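Throwaway Bottles in the Sterthorpe Study Room
Final report, Materials and Daily Life seminar

When I signed up for this project I thought I'd be writing about recycling in general, and then my advisor told me (kindly) that "recycling in general" was a topic for a whole career. So I shrank it. I picked one room, the carpeted study room on the ground floor of Sterthorpe Hall, and one kind of object, the plastic drink bottle, and I spent a semester finding out where the bottles go after people stop drinking from them.

The room is pretty plain. It has white walls, gray speckled carpet, and desks with light wood tops that everyone fights over during midterms. There are 5 trash cans in the building within a short walk and just one recycling bin, down by the Wemden Street door. I walked through every morning before eight and again in the evening, and I wrote down each bottle I found that no one was sitting with. By the end of November I had 239 in my notebook!

I sorted them by where they'd been left. Desktops were the big winner, which I expected. The floor was the surprise - I had figured people would kick a bottle over and pick it up again, but plenty of them stayed down on the carpet, often close to a wall or next to a chair leg.
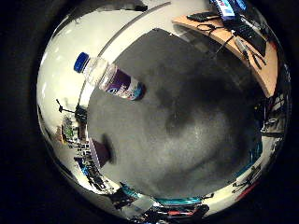 Floor bottles were also the ones most likely to still have the cap on. I got a little obsessed with caps, I'll admit. The recycling guide for our campus says to leave them on, the sign over the bin says to take them off, and I found both kinds in the bin in nearly equal numbers, so I guess people are reading whichever one they happen to see. I wrote to the facilities office and they said a new sign was on the list.

Next came the survey. I sent it to all 3,766 students on the Sterthorpe mailing list and got 652 answers, way more than I needed and way more than I had time to read closely (I read them anyway, mostly on the bus to Cabrera). The most common reason for leaving a bottle behind was planning to come back for it. Plenty of people said they refill the same bottle for days, and a few were annoyed that I might be throwing out "their" bottle. I wasn't! I never moved anything, I just wrote it down.

For the last three weeks I borrowed a second bin and put it right inside the study room door. Bottles left on desks dropped a lot. Bottles on the floor barely changed, and I don't have a good explanation for that. My best guess is that a bottle on the floor has been forgotten, and a bin can't do much for something you've forgotten you own.

If I did this over I'd start the second bin earlier and run it in a different room too, maybe the one upstairs with the bare floor. I'd also bring a better notebook. Mine got soaked in my bag in October and I had to copy out two weeks of entries by hand, which took a whole evening and most of a pot of coffee. The full tables are in the appendix, sorted by week.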